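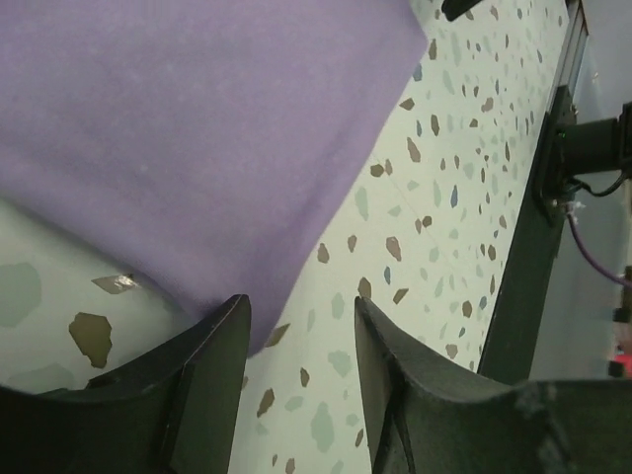

Folding Day at Grillmont

Welcome, and thank you for stopping by our little gallery page. If you have been to the Grillmont room before, you know that folding day comes around every May, when all the cleaning cloths, dish towels and napkins come out of the cupboards at once and get sorted, folded and put away again for the year. It sounds like a dull way to spend a morning, I know, but there is tea, there is usually a cake, and I have come to look forward to it more than some of the parties we hold in there.

The purple cloth at the top of the page is my favorite of the whole lot. I love that soft lavender, almost mauve in places, and the fuzzy feel of it, even if it does hang on to a speck or two of something like lint (they all do, and I have stopped fighting it). It looks so pretty lying on the pale tabletop with all those chips of brown, tan, slate blue and green. Setareh Soltani picked that terrazzo pattern when we redid the room, and I was the one who argued for plain white. I am glad I lost.

A few notes on the cloths

People ask how we fold them, so I may as well put it down. Lay the cloth out and smooth it from the middle toward the corners with the flat of your hand. Bring one side over to meet the other, then fold once more the long way, and finish by folding it in thirds so it will stand up on its edge in the drawer. Niloufar Sadeghi rolls hers instead - she says they are easier to grab - and her drawer does look very nice, so please do whichever you like as long as the whole drawer matches.

The fuzzy ones get washed by themselves, with no fabric softener and on low heat. We learned that after a load went in with the bath towels and came out wearing most of them.

Where everything goes

Purple cloths are for tables and counters, and they live in the top drawer of the Furnomel cabinet. Anything thin or frayed goes in the rag bag under the sink, where Omid Nazari collects it for his bicycle shop. Napkins belong on the shelf by the window. This year's full tally came to 370 pieces, and 54 of those were retired to the rag bag, a few of them with real regret on my part.

Many thanks to Gholamreza Shirazi for the walnut cake, and to Babak Ranjbar, who ironed napkins for most of the morning and only asked for a second cup of tea. If you have taken a cloth home by mistake, just drop it in the basket inside the front door the next time you come by.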